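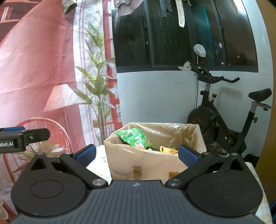 Ticket 1971
Subject: Liner slides down inside the box when snack trash is thrown in
Product: Arkero bin liners, item 732
Opened by: Ju-won Yoon
Handled by: Seul-gi Kwon, Brodon household support
Status: Closed

Ju-won Yoon, 9:40 p.m.

Hello. I bought your Arkero liners for the small trash in our shared room. We do not have a real bin there. We use a cardboard box, and I fold the edge of the liner over the rim by hand. The trash is only dry things, mostly snack wrappers, and it is very light.

The problem is that the liner does not stay. When I put it in, it looks correct. After one evening the fold at one corner has come up, and then the whole side goes down into the box. The next wrapper falls between the plastic and the cardboard. I have to take everything out with my fingers, and the small pieces stay in the bottom flaps.

I have used the same liners in my kitchen bin, which is round, and there I never had this problem. So I would like to know if I received the wrong size, or if I do something wrong.

Seul-gi Kwon, 10:15 a.m.

Hello Ju-won, thanks for writing. Could you please send me:
- the distance around the rim of the box, on the outside
- how far down the liner is folded over the rim
- whether the bottom of the liner touches the bottom of the box when it is empty
Please also look at the top edge of the cardboard. If the flaps were cut off with a knife, the edge can be rough and it may hold one side and not the other.

Ju-won Yoon, 8:05 p.m.

I measured with a tape. The liner can go around the rim and there is still extra plastic, approximately the width of my hand. So it is loose. The fold is short, maybe two fingers. The bottom of the liner does not touch the bottom of the box. It hangs in the air, and there is air closed under it also. When I push the liner down it comes up again slowly like a balloon.

The edge of the cardboard is smooth enough. I passed my finger over it and nothing caught.

Seul-gi Kwon, 9:30 a.m.

The hanging bottom is the first thing I would change. All the weight pulls on the fold, even if the weight is small. Please try this:

1. Make one small hole low in the side of the box, the size of a pencil. Do not make a hole in the liner.
2. Open the liner fully before it goes in. Shake it with air.
3. Push it down to the bottom and into the corners with a flat hand.
4. Fold the rest over the rim, as long as it will go. Crumpled is fine.
5. Gather the extra plastic at one corner, on the outside, and put a rubber band around the box below the fold.

Use it for an evening as usual and tell me what happens.

Ju-won Yoon, 11:20 p.m.

I did steps 1 to 4. I did not have a rubber band so long. The hole helped very much and the liner now goes down to the bottom without the balloon effect. My roommate Byung-chul Won and I ate snacks and put the empty packages in one by one, also from different sides, to see if the side of the bag would be pulled.

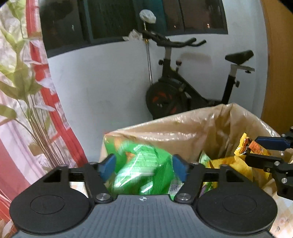

The flat packages go in without touching the fold if we let them fall over the middle. When the hand goes down with the package and comes back, the sleeve sometimes takes the plastic with it. I think this was half of my problem. I was always pushing the trash down to make more space, and when I pulled my hand out I was also pulling out the liner.

Two more observations, if they are useful for you:

- Large wrappers open again after you crumple them. They push the side of the liner, but this seems to hold it in place better, not worse.
- When the box was on the floor, people threw from far away and hit the rim. On the table they come near and put it in.

The corner with extra plastic still goes up a little after one hour.

Seul-gi Kwon, 10:50 a.m.

That is very useful, thank you. For the last corner, a knot works if you have no band. Pull the extra plastic together on the outside, twist it two times, and tuck the twist under the fold. Packing tape also works, but please tape plastic to plastic. If you tape the liner to the cardboard, it will tear when you take it out.

I also checked your order. You have the correct item, 732, and it is made for bins of up to 20 liters. Your box is smaller than this, so the looseness is normal and it is not a defect. The smaller size exists in our Pastent line, if you prefer to change. An opened roll can be exchanged one time.

Ju-won Yoon, 7:30 p.m.

I made the twist and tucked it. It has stayed for two evenings, and Byung-chul changed the bag once by himself from my instructions, so I think they are clear. I wrote them on paper and put it next to the rolls.

I will keep the large liners. The extra plastic is good for tying the bag closed when it is full, and I do not want to send back a roll that is already open. One question remains. Can the liner be used again if there were only dry wrappers in it? I turn it over the big trash bag in the kitchen and it comes out clean, except for crumbs.

Seul-gi Kwon, 9:10 a.m.

Yes, you can use it again for dry trash. Look at the bottom seam against a light first, and throw it away if you see a white line along the seam. I am closing the ticket now. If the fold comes up again, reply here within the month and it will open again with all the notes.

Ju-won Yoon, 9:25 a.m.

Thank you. I checked the seam and there is no white line.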